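Opinion | Shop Floor & Workbench

Home Columns Letters Archive Subscribe

Print this page E-mail this to a friend

Wipe the cubes first

April 2018

I have a favorite ten minutes of the working day, and it comes before any of the real work does. I walk over to the hook where the hand-held grippers hang, take down the pair I'm going to use, and wipe the cubes with a dry cloth. Then I open and close the jaws a bunch of times and listen. Then I follow each cable with my fingers from the handle to the plug. I've been told (more than once!) that this is a waste of a paid person's morning. I want to argue that it's the best-spent part of it.

Some background on where I'm coming from. I look after the teaching cell at Hemholm, a small shop that gets table-clearing and folding jobs ready for robot arms. A person does the job by hand holding a gripper in each fist, the tracking system follows the marker cubes, and later on an arm gets to try it. We own 19 pairs of grippers, most of them the Drestari kind, plus a few older Tarnon ones I keep going out of stubbornness and spare screws. The arms get all the attention. They have a service contract, they have a laminated schedule, and a technician comes in March with a case of tools nicer than my car. The grippers have a hook and me.

And yet when a day goes bad, it is almost never the arm. It's a cube that has worked loose on its mount by the thickness of a fingernail. It's a thumb smear across one of the markers, so the tracking hops whenever the light catches it. It's a finger pad that somebody swapped and put on a hair crooked. In March we recorded 292 runs over one stretch and had to throw out 229 of them, all for one wobbly cube on one left-hand gripper. Every one of those runs looked fine to the person doing it. I was that person for a good many of them, so I'm not pointing fingers.

Look at how much there is to go wrong on something you can pick up and carry across the room. 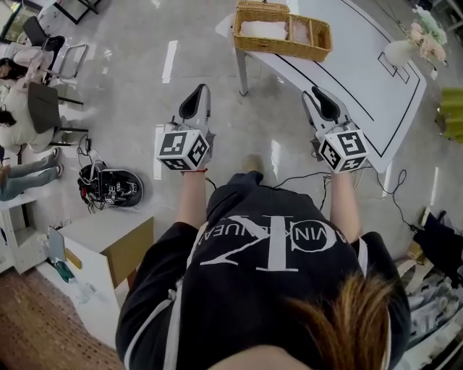

A gripper in each hand, with the marker cubes up by the handles and the cables running back over the floor.

The cube sits near the handle and the finger pads are way out past it, with the jaw housings in between. So a tiny tilt at the cube turns into a much bigger miss out at the pads, same as a pool cue. You can have the best arm money can buy and it will faithfully learn to grab the air next to the towel.

Then there are the cables, and here I'm going to get a little preachy. People think of cables as a tripping problem, and sure, they are. But a cable that gets stepped on is also a cable that gets tugged, and the tug goes straight up into the connector at the handle. I've replaced connectors on both makes and I promise you it's a miserable job, all tiny pins and bad language. Two minutes spent laying the slack off to one side, away from where your feet will go, saves an afternoon of that. I like a loose loop, nothing tight, and no tape on the floor (the glue creeps onto the jacket and then picks up every crumb in the building).

The argument I hear against all this is that checking should be automatic. Let the software flag a bad cube! I'd love that, and our setup does catch a marker that vanishes completely. What it's poor at is a cube that's all there and slightly wrong. My hands are pretty good at it. Pinch the cube, give it a gentle twist, and if you feel anything at all, it goes on the bench. The folks at Đoàn, who do similar work to ours a couple of towns over, hang a known block on a stand and touch it with both grippers before every session. I thought that was fussy when I first heard about it and I've since copied it shamelessly.

The other argument is cost, and I get that one more. Ten minutes per person per day adds up, and no customer ever paid extra for a clean cube. But shops budget for arm maintenance without blinking, down to the grease. Put the hand tools on the same schedule. Give them a line on the sheet, a drawer of spare pads, a real bench spot with a decent lamp. Write down which pair was used for which session, so when something drifts you can pull one set instead of all of them.

I did finally get the drawer, by the way. The lamp is still being discussed.

Print this page E-mail this to a friend

More in Opinion Back to top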